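# Ticket 29 — Runner keeps stopping on the access road

Opened by me (Zübeyde Yüksel, yard desk, Tveit site) on April 19, 2025. Status: open, workaround in place. Copied to the Plultoro support inbox and to both shift leads.

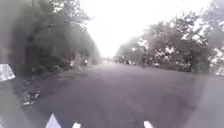 ## What's going wrong

Hello again, Karkov team! Me with the runner on the road between the yard and the packing shed. The view attached is the one I get on the desk screen when it's out on the long tree-lined stretch. You'll see it's very soft, with grey haze down both sides, and the people at the roadside are little more than pale smudges (there's a dark upright shape over on the right as well, which I'd take for a person, but I wouldn't swear to it).

The trouble is that I'm the one who has to press Continue. The runner stops, the desk beeps, a box comes up saying "Person near route — confirm clear", and I'm meant to look at the picture and decide. When the picture looks like this I can't decide anything, so I ring the shed and ask someone to walk out and look. Last week we had 10 of these stops in one shift, and every one meant somebody putting down what they were doing.

I should say I like the thing. Before December we had two people driving paperwork, samples and small parts back and forth all day, and neither of them misses it. But they've both moved to packing now and packing has its own targets, so when I phone and say "sorry, could you pop out and look at the road", I'm not very popular.

## What I've tried so far

1. Restarted the desk screen. No change.
2. Logged in from the spare laptop to see if it was my monitor. Same softness, so it isn't the monitor.
3. Asked for the camera cover to be wiped with the cloth from the Canness cleaning kit. The picture seemed a touch better in the yard, then I got the same grey edges out on the road, so I don't know what to make of that.
4. Changed picture quality from Auto to High in the settings. The picture started arriving late, which is worse when you're being asked whether a road is clear. Put it back to Auto.
5. Dropped the road speed from 80 per cent to 60 on your advice from the last ticket. Fewer stops, but the afternoon samples got to the lab after it had closed its intake, and I had a phone call about that too.

## Reply from Plultoro support (pasted in by me)

> Thanks for the details. Please don't press Continue on any stop where you can't see the people clearly, even if the box offers it. Could you tell us whether the softness is there from power-on or only after the unit has been driving? Please also send the stop list for the shift.

Stop list sent. From power-on it looks a bit soft but usable, and it's the road where I really struggle. I haven't had the chance to sit and watch a whole trip without the phone going, so take that with a pinch of salt.

## What it's doing to the day

Bit of background for whoever picks this up at Karkov, as I don't think it came across on the call. When we got the runner I was told my job would be "light supervision". In practice I've got a goods-in desk, a phone and a beeping box, and I've stopped taking my break at the usual time because the stops bunch up when the shifts change over and people are walking along the verge. That's their way in — there isn't a footpath, so they'll always be there, and I'd far sooner it stopped too often than not enough.

What I'd like is for the shed to be able to see the box as well, so whoever is nearest can answer it. Two of the packers have said they'd be happy to if they got the training and it counted as part of their hours (they were quite firm on the second bit, and fair enough).

## Workaround for now

- No runner trips for the half hour across shift change. Samples go by van with whoever is on the gate.
- Any stop on the tree stretch: don't press Continue, ring the shed on extension 6.
- Write the time and who went out to look on the clipboard by my desk. Initials are fine.

## Still waiting on

- Karkov: a date for someone to come and look at the camera and its cover.
- Plultoro: whether a second login for the shed costs us extra.
- Shift leads: a yes or no on the training hours, please, before the new rota goes up.

I'm leaving this open until I've had a full week without ringing anybody.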